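Home | Notes | Models | Archive

Staking flat on corner counts

I rebuilt the corners model in April and have been running it on the Clellton league since. The old version took each side's average corners for and against, added them, and compared the total with the bookmaker's line. It lost money slowly. The main fault was that it treated a corner won at 0-0 the same as a corner won at 3-0 down, when the two say different things about how a team plays.

The new version splits each match by game state: level, one goal ahead, one goal behind, and everything else. Each team gets a corner rate per minute in each state. The match is then simulated minute by minute with goals feeding back into the state. I use 17 matches as the minimum sample for a team. Below that I shrink the rates toward the league mean and usually skip the bet.

Prices come from Kamero and Trirkix. Kamero posts its corner lines earlier but limits stakes sooner. Trirkix is slower and tends to copy whatever the market settled on the night before. I only bet when the model price beats the offered price by 3 percent or more, after margin is removed. Stakes are flat. I tried proportional staking on the old results and the swings were larger than the edge could justify.

The first 100 bets returned a small profit. That sample is too short to mean much, and I would not change a stake on the strength of it. Closing line movement is a better guide, and it has gone my way in a little over half of them. 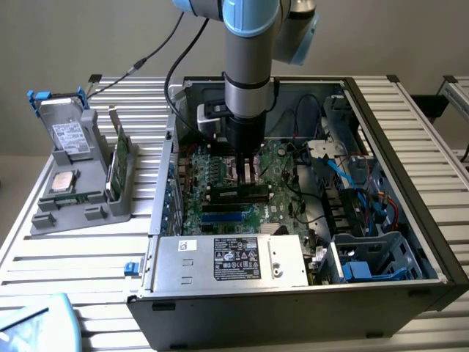 Simulation time is now the main limit. Each fixture gets 20 batches of runs, and on a full card the last matches finish close to kickoff, by which point the early prices are gone. The job runs on a desktop I call Jin. Memory is what it runs short of, since I keep every simulated match until the batch ends. The board in the picture has one RAM module installed in its row of slots, and Jin has the same arrangement, so a second module is the cheap fix. The better fix is to store only the final corner totals, and I will rewrite that part first.

Red cards are still ignored. They go in next, as a separate state with heavy shrinkage.

Contact | Copyright, all rights reserved | Back to top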